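Unit 3: Packing and Checking a Child's Backpack
Last updated: December

These notes go with the Tuesday session. Bring a backpack of your own if you have one. We have spares, but they are mostly adult sizes.

1. Laying the bag out

Lay the backpack flat on a clear surface before you open it. Put the rounded top away from you and the lower end toward you. Pull the straps out from under the bag so that nothing is twisted. Find the reflective parts first. On a dark navy bag they do most of the work at dusk, and a strap or a fold of cloth can easily cover them.

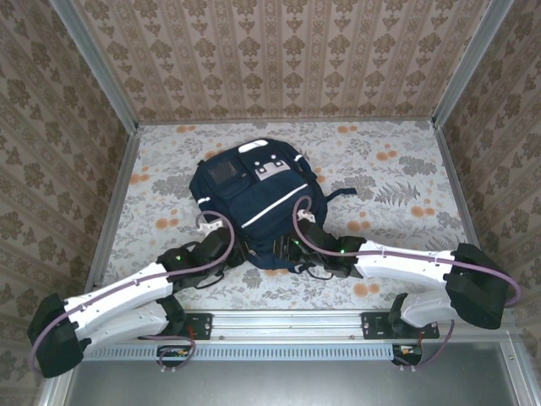

Shayne Stubbs asked last term whether the bag should be emptied before it is laid flat. Yes – empty every pocket, including the small ones, and shake out the crumbs.

2. Checking the outside

Turn the bag a little as you work so that each side comes within reach. Smooth any creases with your palm and look along the seams. Wipe reflective strips with a damp cloth, not a scouring pad. Note the position of each zipper pull; a small one is easy to lose in bunched fabric. Loose strap ends should be rolled and held with a band – the Urlow bands in the supply drawer are fine.

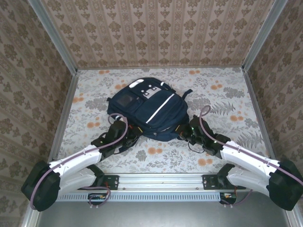

3. Loading

Heavy books go against the back panel. Lunch goes on top, upright. Leave the front pocket for keys and a bus card. Zhuoran Jiang's worksheet has 17 items on it, and you should be able to fit all of them without forcing the zipper.

Hand the worksheet in by the end of class.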